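HOUSEHOLD SKILLS, Edbridge evening course
Session 3 handout: clearing the counter after a meal
Notes by Jarlath Noonan. Bring this sheet back next week, we reuse page 2.

Last week recap
- wash up in order: glasses, plates, pans
- knives never left in the sink under suds
- most of you skipped the counter. So, counter tonight.

Order of work
1. Trash first. Wrappers, paper bags, used foil, film.
2. Food that's staying gets a lid on it, goes in fridge or cupboard.
3. Bottles back to their side. Wipe the necks, oil especially.
4. Appliances: off, unplugged, left to cool. Then wipe.
5. Cloth or mat last. Shake over the sink, wipe or wash.

People want to start with 5. Don't. You will just do it twice.

Small kitchen, one counter, everything shares it:
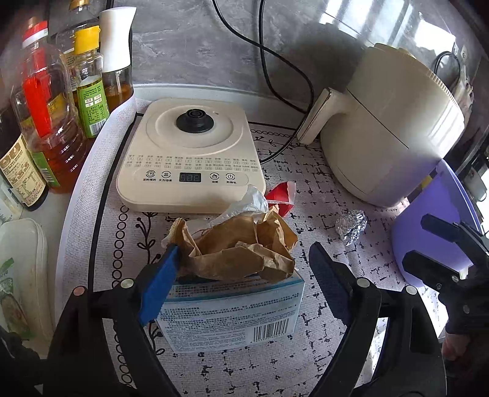
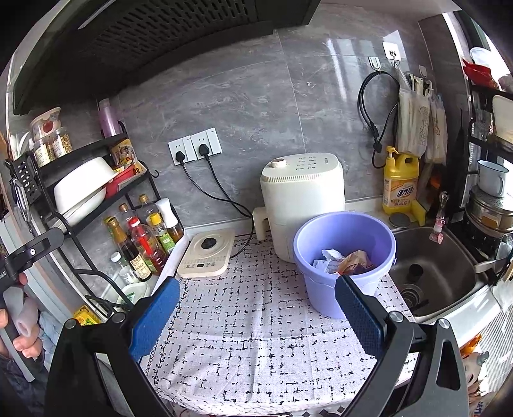

On trash. Keep a small bucket up on the counter while you work, saves walking to the big bin with drippy hands. Empty it before you quit, not tomorow. Check inside paper bags before they go in, crusts and crumbs bring ants. Cardboard boxes: open, flatten, recycling. Greasy paper is trash here in Edbridge, the recycling people won't take it.

Foil. Ball it up if it's dirty, fold it if it's clean enough to use again. Igor Hrnčiar asked about foil in air fryers, see the manual for your own model, they differ. Never loose in an empty basket.

Cords. Plugs out by the plug, don't yank the cord. Keep cords off the wet side of the counter. A stick-on hook on the wall is fine for a coiled cable, but clean the tile first or it drops off in a week.

Glass-top cookers: damp cloth, drop of dish soap, dry cloth after. No scouring pads!! Buttons get a barely damp cloth, power off.

Sink. Strainer out, knock it into the trash, rinse, back in. Do it every time

Homework: clear your own counter in the order above, write down what you did out of order and why. Half a page is plenty. Hand in to me or Igor at the start of session 4 (fridges, bring a marker and masking tape for labels).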